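The man from Nevilar wanted 400 for the letters, and Perla Ventura wanted to know why a dead poet would have written them on paper with a Ritden Hotel watermark.

"He stayed there," said Kibet Lema. "Room 516. Everyone knows that."

"Everyone knows it because you tell them."
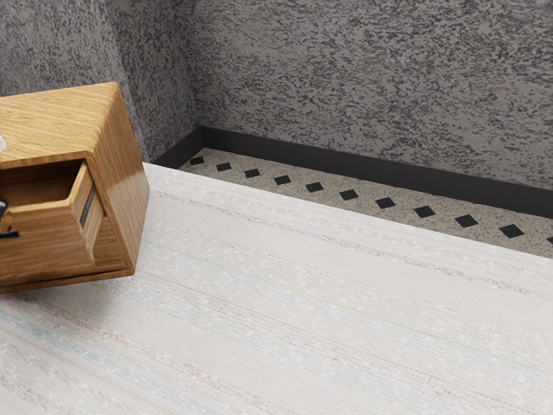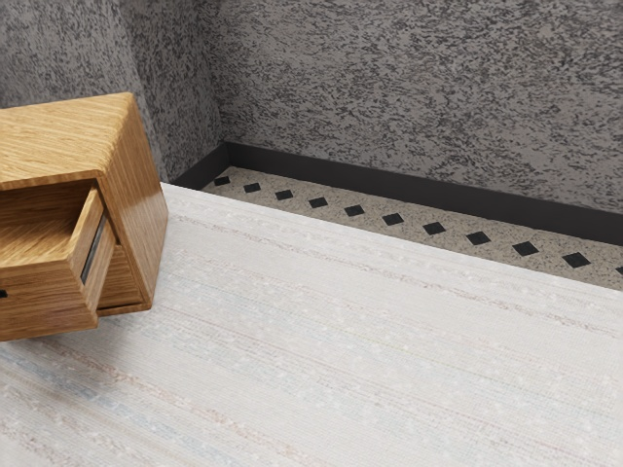 Perla had heard Kibet's story four times, and the letters turned up somewhere new in each telling. First it was a coat lining, then a hymn book. Now it was a bedside drawer, pulled partly open, pale wood with a straight grain, as if good grain proved anything. A drawer could hold whatever you put in it that morning.

"Smell them," he said. "That's 20 years of dust."

She smelled them. Coffee – and fresh ink, maybe.

"Which June did he die?" she asked.

Kibet told her. She turned the top letter around so he could read the date on it, then went to find her coat.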